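Murnarstead fit-out group, working meeting
Started 4 pm, late. Notes typed as we went.

1. Stands
Three-legged white base goes on the black-covered table, pole and clamp fitting get checked there before anything is moved to the hall. Agreed - no pole gets carried while still in its base. Cable to be kept along the side of the base and off the feet. Siston list says 11 stands, our own list says different, to be reconciled before the order goes in.
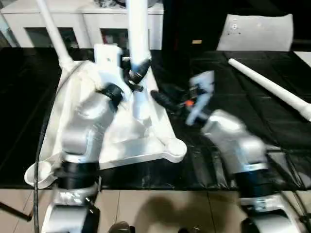 Clamps: spare set wanted. Sydorenko quoted for up to 50, too many, ask for a smaller lot. Delivery cost still not clear.

2. Fabric and pipe
White fabric on the boxed frame is creased. Steam it or leave it? Left for now, look again once the lights are up. Pipe with the ribbed collar stays at the corner. Skindix want their panels back by end of August, somebody needs to write to them and confirm recieved.

3. Table cover
Black quilted mat stays on. Long white board not to be stored on top of it perminently - find wall space. Cushion with the round white fixture: two-hole type, check it against the parts sheet before ordering any more.

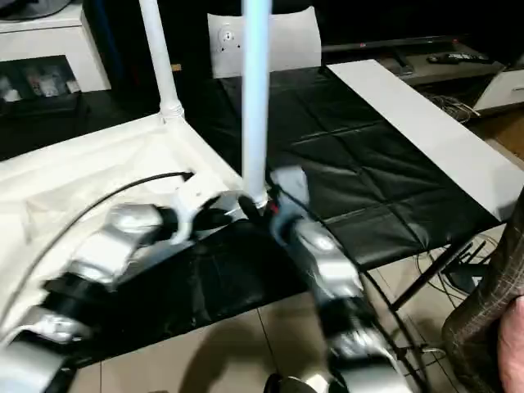 Murnarstead, August

Actions carried over
- Reconcile stand numbers with Siston
- Smaller clamp quote from Sydorenko
- Letter to Skindix re panels
- Wall space for board, 2 brackets to buy
- Floor under the table to be sorted, legs need to be reachable

AOB: key for side door still missing. Parking, no change.
Next meeting 4 pm, same room. Closed 5.15.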